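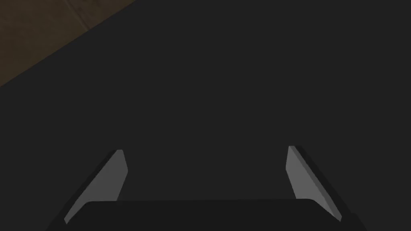 Dark gray surface, brown wood-like area at upper left.

2/19/25

Registration status, Helis LLC (the bench and fixture side). Writing this down in one place so it stops living in email.

EIN. Filed online Monday, number issued in the same session. Confirmation letter saved as PDF in the Clivis folder and printed, copy in the front pocket of the binder. Do not write the number in this notebook. The first attempt timed out while I was looking up the formation date, and the form does not save partial entries. Have the articles open before starting.

Entity name on the application has to match the articles exactly. The articles say "Helis Fixture Works LLC." The bank form and the lease both say "Helis Fixtures." Entered the articles version. The other two need correcting, lease first. The landlord's office in Dillville wants a written request with a copy of the articles attached.

Responsible party: Edgardo Saludo. It was going to be me, but the operating agreement has Edgardo with signing control, so his name and SSN went on the application. If that changes, there is a separate form to report it and a deadline after the change. Added to the March checklist as a line to look at, no action for now.

State tax account. Separate application, separate number. The EIN is an input to it, so the order is fixed: articles, EIN, state account, city license. I had started the state form before the EIN came through and had to abandon the draft, as the field cannot be left blank.

Items on the state form that took time:
- Business activity code. Went with machine shop instead of general manufacturing. The description box matters more than I expected, wrote two plain sentences.
- Date of first taxable sale. Used the date on the Sebastian invoice, not the date the deposit was received.
- Withholding. Checked yes, first payroll is in March. This opens a second account under the same login with its own filing schedule.
- Expected monthly taxable sales. Entered 760. Most of what we ship goes to customers who resell, so the taxable part is small. The estimate sets the filing frequency, and it can be revised.

Resale certificates. We have none on file for existing customers. Without a certificate, the sale is treated as taxable and we owe the tax whether or not we charged it. Need one from Sebastian before the next shipment leaves. Blank copies are in the binder behind the EIN letter. Check on return: signed, dated, permit number filled in, description of goods not left blank.

On our own purchases – bar stock that goes into a fixture we sell can be bought on our certificate. Cutting fluid, wipes and end mills we use up ourselves should not be. Last month's supplier order mixed both on a single invoice totaling $385, taxed all the way through. Leaving that one alone. From now on, two carts.

City license. Dillville wants the state account number plus a zoning sign-off. Sign-off requested, reference is line 11 of the binder log. They asked for floor area and a list of stored chemicals. Sent the list we already keep for the fire inspection.
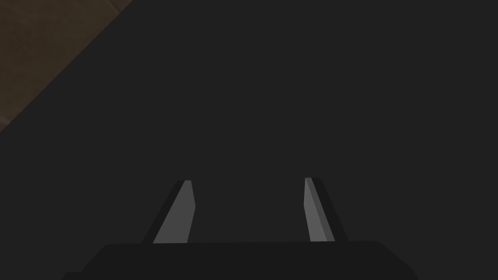 Eduardo Tolentino, in the shared margin: Check whether the old sole proprietor EIN is still tied to the payroll service. If it is, the first March deposit goes in under the wrong number, and getting it moved is slow. Also, the W-9 we send to customers still has the old name on line 1. I sent that version to Sebastian in January.

Checked after lunch. He is right on the payroll service, the old EIN is in the company profile. It cannot be edited from our side. Opened a ticket, attached the new confirmation letter. They want a signed authorization from Edgardo as well, sent to him for signature.

W-9 redone with the LLC name and new EIN, old file moved to the archive folder so it does not get picked up again. New one emailed to Sebastian with the resale certificate request in the same message.

The old EIN itself stays assigned to the proprietorship for good. It is not transferred and not reused. The final return for the proprietorship goes in under it, so keep the old letter too.

Open:
State account number, pending.
Payroll ticket, pending.
Lease and bank name correction, letters drafted, not sent.
Sebastian certificate, requested.
Zoning sign-off, pending.
Ask Edgardo whether the Clivis trade name needs its own filing with the state or can wait until we invoice under it.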